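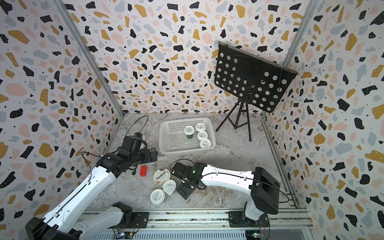 *White basket, green jar, terrazzo walls. Three cups in, three still out on the floor.*

# Small Baskets, Big Fan

I've been hooked on grid baskets since August, when I bought a pair at the Steldale market for the yogurt shelf and ended up using them for pretty much everything. They stack, they rinse clean under the tap, and you can see what's inside without lifting a thing! This page is my little gallery of basket sorting, and it's mostly snacks, with some family-room odds and ends mixed in.

A few notes on the yogurt corner, because people keep asking me about it. I line single cups up along one side, lids facing up, so the dates are easy to read. Jars go next to them and never on top (foil lids do not forgive you). And I leave a gap on the other side for whatever comes home from the store next.

I also love a loud pattern behind plain white storage – those black, mustard and pink blobs make me happy every single time. The music stand is a favorite too. Put a shopping list or a recipe on one and you've got both hands free, and the tripod legs tuck in beside a basket nicely.

## Cards, a block and passion fruit

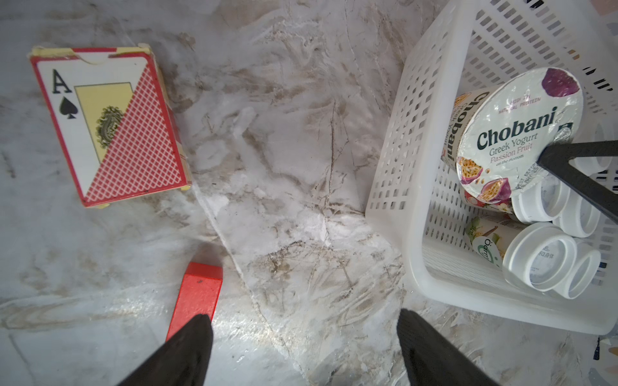
Ada Grasso wrote in to say she'd keep the cards far away from anything with a spoon in it, and that her own deck lives in a zip bag in the hall drawer after a sticky summer. She also wanted to know if a cup is all right stored on its side. For an hour or so, sure, but I stand mine back up before they go in the fridge.

I do agree about the cards, Ada! Games get their own basket at our place, and so do the wooden blocks. But that old ace of spades box with its scuffed corners is staying exactly as it is – I can't bring myself to swap a worn box like that for a plastic case.

The fruit flavors go toward the front of the shelf, plain at the back. Passion Fruit never lasts long with us, so it gets the easiest spot to reach.

Next up is the spice drawer, and I've got 20 little jars waiting for labels.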